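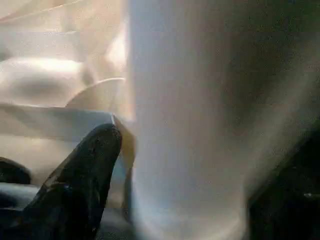
Report on the Members' Visit to the Sýkora Dealership, Girnov

Members of the Skirnance Motoring Association visited the Sýkora dealership in Girnov on a Sunday in June. The visit was arranged through the general manager, Eduardo Meireles, and was attended by 44 members and guests. The group assembled at the customer entrance at 10 a.m. and was divided into two parties, one starting in the showroom and the other in the workshop.

Mr. Meireles opened with a short account of the business. The firm began as a repair garage and took up the sale of new cars later, when the present site was bought. It delivered 312 new vehicles last year, more than 100 of them to buyers who live in the farming villages outside Girnov. Many rural customers pay after the harvest, and the sales office stays open late during those weeks.

Members were then shown the handover bay. Each buyer is given a full hour with a member of staff, who goes over the controls, the service book and the warranty terms before the keys are signed for. Families often attend together, and a separate waiting room with tea and coffee is kept for them. Several members asked whether the hour could be shortened on request. The sales staff replied that it could, although the paperwork must still be completed in full.

The workshop party was received by the service desk. Routine servicing is booked by telephone or in person, and a loan car may be reserved in advance. Questions dealt mainly with the cost of tires for larger sedans, the supply of parts for older models, and the treatment of underbodies on cars used on unpaved roads. The answer on parts was less complete than members had hoped, and the dealership has agreed to send a written reply.

Lunch was served at the Fallitum restaurant across the road. The afternoon was given to test drives on the Skirnance road, with drivers required to show a valid license. Rain delayed the last drives by a short time.

The Association thanks Mr. Meireles and his staff for their welcome. Members who left contact details for the written reply on parts will receive it by mail. Lunch receipts should be sent to the Association office by the end of the month.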